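Home Browse Issues Authors About Search

4.2 Wrist-view perception for stem insertion

The insertion task asks the arm to pick up an artificial flower and place its stem in a narrow-necked vase. We chose it because both objects trouble the depth stage of the Imham pipeline: the stems are thin, and the vase is translucent. The segmentation module therefore works on colour alone, and depth is used only for the table plane.

The planner receives two outputs from each wrist image, a stem axis and a vase neck position. In the view in Figure 3 the gripper is open, with the flower lying to the left and the vase standing near the far rail. The blossom is beside the left finger, and part of the stem bundle passes behind it.
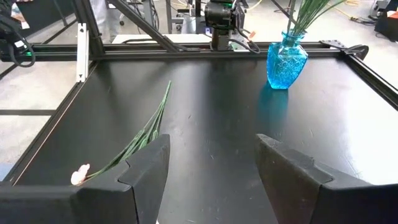
Figure 3. Wrist camera view of the workspace. Credit: Jaltumari project, Abu Hammour.

Two properties of this view shaped the software. First, the tabletop is slightly glossy and carries a blue reflection of the vase. A plain colour threshold merges the vase and its reflection into one region, which moves the estimated neck toward the camera. We split the region with a learned boundary term before fitting the neck. Second, the fingers cover a large part of the lower image. They are masked using a fixed template, and the stem axis is fitted to the visible segments on either side of the mask.

The segmentation network was trained on 2,113 labelled wrist images, with 280 held out for tuning. The planner requests a new estimate every 20 control steps and keeps the last valid one if the fit fails — after 4 failed fits in a row the arm stops and returns to its start pose.

Related articles
Vusitz: a scheduler for mixed-rate robot control
Masking self-occlusion in wrist-mounted cameras
Stem axis fitting under partial views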